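Demand charge on a small commercial account, fixed price contract, one bad interval

Posted in Electricity Supply > Small Business
Tags: demand charge, interval data, power factor, fixed rate

Bastian Reuter

We run a small fulfillment shop in Dridside with one three-phase meter. Supply is on a fixed rate with Clostov, delivery is billed by the local utility on the same statement (consolidated billing). The rate code changed in July when our usage crossed the threshold for the medium general service class, and the August bill was the first one with a demand line on it.

What the bill shows:

Usage: 3,523 kWh
Billed demand: 28 kW
Contract term remaining: 13 months

Our peak in every earlier period, going by the interval download, was 21 kW or lower. The 28 kW reading comes from a single 15-minute interval at 7:15 a.m. The interval before it and the one after it are both in the normal range.

I have the following questions. The sales agent told me the contract was "all in," so I assumed demand was covered. Is it? Second, can one interval set the charge for the whole month, and does it carry forward? Third, is there any point in asking for a meter test?

Loads in the building: two rooftop units, a 7.5 hp compressor, a shrink tunnel, lighting, and the usual outlets. The packing side draws very little. It is hand work at tables, plus label printers.

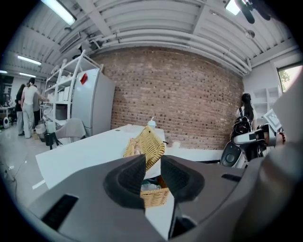

Riedl wrote back first and asked which clock the interval file was on, local or standard time. If it is standard time, 7:15 in August is 8:15 on the wall, and that may point to a different piece of equipment.

I checked. The file header says local prevailing time, so 7:15 is 7:15. The compressor and both rooftop units are scheduled to come on at 7:00. The shrink tunnel is switched on by hand by whoever opens.

2 answers

Florna

Taking your points in order.

"All in" on a fixed supply contract normally refers to the supply side: energy, capacity, ancillary services, losses, and whatever else the supplier lists in the definitions section. The demand line on your bill is almost certainly a delivery charge. It belongs to the utility, is set by its tariff, and passes through at cost. The supplier has no control over it. Look at which half of the statement the line is printed on. If it is in the delivery half, the contract does not touch it.

Do check the capacity clause while you have the contract out. Some fixed products fix capacity and others pass it through. Capacity is set from your load during a few system peak hours and has no connection to your own monthly peak. People mix the two up because both are stated in kW.

On the single interval: yes, one 15-minute interval sets billed demand for the month under most tariffs. The meter averages kW over the interval, so 28 kW for 15 minutes is 7 kWh of energy. A motor start lasting a few seconds will not do this by itself. You had sustained load for most of that quarter hour. Two rooftop units, a compressor filling an empty tank, and a tunnel warming up from cold would fit well.

Whether it carries forward depends on the ratchet. Search your tariff sheet for "minimum billing demand" or "ratchet." Typical wording sets a floor at a percentage of the highest demand in the preceding months. Some classes have no ratchet at all. Others apply it to summer peaks only, and August would count.

Your load factor, for reference, assuming a 30-day billing period:

3,523 / (28 x 720) = 17.5 percent
3,523 / (21 x 720) = 23.3 percent

Both are low. That is normal for a single-shift business, but it means the demand line will be a large share of delivery cost however you manage it. Use the real number of days from your bill if it was not a 30-day cycle.

What I would do, in this order:

1. Download the full interval file for the billing period and sort by kW, highest first. Look at the top ten rows. If the next nine are all close to 21, you have one event. If several are at 25 or 26, you have a pattern.

2. Stagger the start. Rooftop unit one at 6:30, unit two at 6:50, compressor at 7:10, tunnel no earlier than 7:30. Keep at least one full interval between the large loads. Leave the packing tables alone, there is nothing to gain on that side. 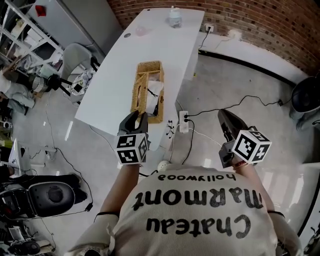
3. Write the start order on a card and put it next to the tunnel switch. The scheduled loads will behave once programmed. The hand-switched one will not.

4. Compare the next two bills before buying anything. Demand controllers are sold hard to accounts your size and the payback is often poor.

On the meter test: you can ask, and many utilities do one free per year. I would not expect it to find anything. A meter fault shows up as a consistent error across all intervals, and yours reads normally on both sides of the event.

Clostov customer (unverified)

Had same thing with them. Call and tell them you want the demand charge taken off, they took mine off after I complained. Also worth adding capacitors, cuts the demand by a third.

Replies to this answer (2)

Florna
Capacitors correct power factor. They reduce kVA and leave kW almost unchanged. If the tariff bills demand in kW with no power factor adjustment, the saving is close to zero. Bastian's bill is in kW. As for the credit, it may have been a goodwill adjustment on the supply side. A supplier cannot waive a utility tariff charge.

Bastian Reuter
Confirmed, the line is in the delivery half. The tariff does have a ratchet, summer months only, 11-month lookback. Capacity is fixed in the contract. I sorted the file as suggested and the second highest interval is 20.8, so it was one event. The rooftop units are rescheduled and the tunnel now goes on at 7:30. I have asked the utility whether a first-month adjustment exists for accounts that were moved to a new class and am waiting to hear.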